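Second Call

Delyth Morgan had the hall till five and not a minute after.

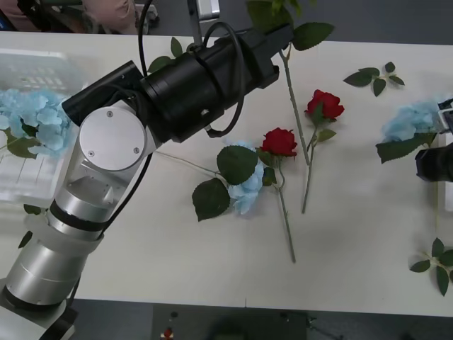 Too slow, Colette told her. The whole second act. You could make a pot of tea in the gap before the letter.

"It's meant to be slow. She's grieving."

"She's been grieving since December, Del. The front row were grieving with her."

Delyth wrote FASTER on the back of her hand. No paper left. The script had lost its last page somewhere between the car and the stage, and Hina was doing the ending from memory, which meant a different ending every time. On Thursday the sister forgave her. Last night the sister got on a train.

"From the door," Delyth shouted. "Hina, you're already cross when you come in."

"Cross about what?"

"The house. The money. Pick one."

Hina went out. Door banged. Came back in, cross, tripped on the rug, said a word that wasn't in the script and carried on. It was the best she'd done it. Sheyla forgot her own line from watching.

"Line," said Sheyla.

Silence. Catríona was on the book. Catríona was also on the phone.

"Line!"

"Sorry. Sorry. 'You kept the key.'"

"You kept the key," said Sheyla, and Hina turned round far too early, and the two of them stood there nose to nose with nothing to say for another half a page.

Delyth opened her mouth to stop them. Didn't. Hina's chin was going. Sheyla had put her hand out, palm up, as if there was really a key to be given back, and Hina looked at the hand for a long, long time. Then she hit it away.

Thirteen lines gone. The whole speech about their mother, the one Delyth had written four times at the kitchen table and cried over twice. Straight past it.

"Where are we?" Catríona whispered, turning pages. "I've lost them. Are they on twenty?"

"Shh."

"I can't prompt if I dont know where they are."

"Then don't prompt."

Sheyla picked up the suitcase. It was supposed to be heavy and for once she made it look heavy. She got as far as the door and waited there with her back to them all. Hina didn't forgive her and there was no train. She just sat down on the bottom stair and started unlacing her shoes, like anyone home from work.

Lights, thought Delyth, and there weren't any lights, only the switch by the fire door, so she ran for it. Got there. Click.

Somebody's keys jangled in teh corridor. Ten to.

"Was that the end?" said Hina in the dark.

"Do you remember what you did?"

"Not really. Bits."

Delyth felt for the pen behind her ear. "Colette, you write it down. Quick. Start from the hand."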